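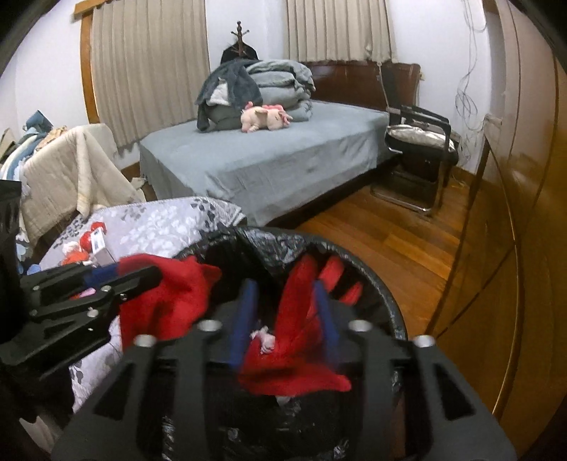
Household task, bedroom: red cloth held over the lined bin with a hand-held gripper.

Unotska Home Tasks Project
Progress report to the Strömberg Fund
3 Jan 2021

Where we are

We have finished the first stage of recording in furnished homes in Ambridge, and it has been a great few months! The plan you approved asked for 60 hours of hand-held gripper recordings before we came back to you about the next round of equipment. We have those 60 hours, they are backed up in two places, and we now know a lot more about what we need to buy and what we can happily leave off the list.

The recordings cover 96 short tasks, from folding towels to clearing a desk. Each task has a one-page sheet with the starting layout and the point where the operator should stop. We rewrote most of the sheets after the first week, when operators kept asking how far away the bin should be.

What the work is teaching us about equipment

Soft items have taken the most time and have been the most useful for planning. A cloth changes shape every time it is picked up, so we see very quickly whether the finger pads suit the job. The blue padded fingers have been good to work with, and operators like them for fabric. Pads do get worn, though, and our first budget had no line for spares at all. We would like to fix that.

The second lesson is about working in pairs. Our original request assumed that most tasks would need one gripper and that a second would be shared between teams. Once we started on the bin tasks we wanted two nearly all the time. With one in each hand an operator can hold two pieces of cloth over the bin at once, or steady one thing while moving another. Sharing a second unit between teams meant a lot of driving across Ambridge, and that time would be much better spent recording.

Real rooms have also been worth the trouble. We considered building a mock bedroom at the office, and the savings looked tempting on paper. But beds, chairs and wardrobes leave much less space to move your elbows than you would guess from a floor plan, and small things such as sponges and boxes end up close to where the hands are working. We would like to stay in homes for the second stage and drop the mock room from the budget.

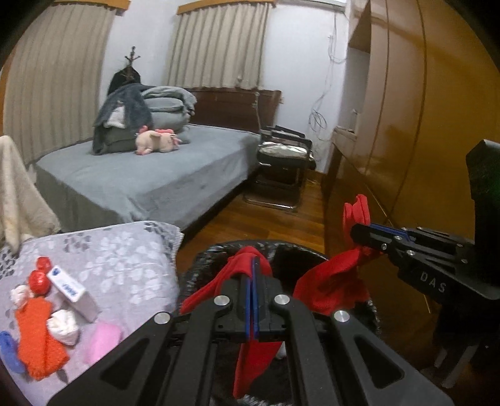 What we would like to buy next

The amounts below are in dollars and fit inside the money already set aside for this year.

Second grippers, so that each team has a full pair: 3 units. Omitz has sent a quote and will hold the price through the end of January.

Spare finger pads, screws and a small tool kit for each team: 2000 in total. This is the new line. We have moved it over from the mock room.

Storage: two more drives of the same kind we use now. Paired recording fills them faster, and we would rather have them on the shelf before we need them.

We are not asking for robot arms yet. They are still the goal for the third stage, and we are very much looking forward to it, but we want the paired recordings checked first so that we know what reach and grip width to ask for. Two suppliers have offered demonstrations – we have said yes to both, with no promise to buy.

Open points

Delivery time on the grippers is the main one. If the order goes in during January, the teams can start paired work as soon as the units are checked. We also need your approval to move the mock room money, and a short email is enough for our records. The updated budget sheet and the full task list are attached.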